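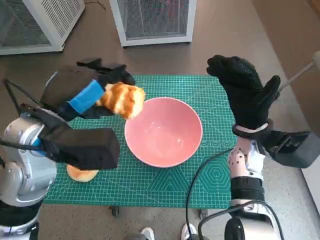
Rolls into bowl, teleop, July 2024

Took over the bench from Araceli after lunch. Same task as before: two bread rolls on the cutting mat, one pink bowl in the middle, left hand picks and drops, right hand stays open and out of the way. Larasati drove for the first block, I drove for the second.

Settings carried over from the Manolakis runs. Gripper speed limit at 92 percent. I tried full speed for a few episodes and went back, the left hand closes too hard on the roll before the operator can let off.

Things to sort out:

Approach angle. Larasati comes in from the upper left and lets go just over the rim. I come in higher and lower straight down. Both work, but when we replayed the two blocks side by side the wrist paths were quite different. Begoñe wants one style for this set and a mixed set later. We agreed on Larasati's, it is quicker and the housing on the left arm stays farther from the bowl.

Second roll. If it starts near the lower left corner of the mat, the arm covers part of it from the head view while the first roll is being placed. The operator can still find it from memory, the policy can't. Keep some starts there but spread the rest along the front edge and the left side. I used the printed grid to write down start squares, see the sheet taped inside the cupboard door.

Right hand. It drifts when the operator relaxes. In the early episodes it sank toward the mat and in one it touched the bowl. Now we hold it up with the fingers raised and the thumb out, and check it before pressing record. Emiliano suggested freezing the right arm in software. I would leave it live for now, since the next task needs both hands.

Cables. The loop over the left arm is fine through the whole reach. The one on the right side crosses the front of the table and I don't like it there. Needs a longer run and a clip.

Episode 621 is bad, delete it. Operator lag, the roll was released beside the bowl and picked up again. Shalini asked if we should keep recoveries. Yes, but only ones where the hand motion is clean, and tag them.

Total on the drive is 1,531 after today, counting the older Davthorpe set with the flat tray. Do not train on the two together until the camera offset is fixed in the old one.

Next: same rolls, bowl moved one hexagon to the right, then a different bowl if Begoñe can find one with a similar rim. Left glove to be checked for wear before anyone starts.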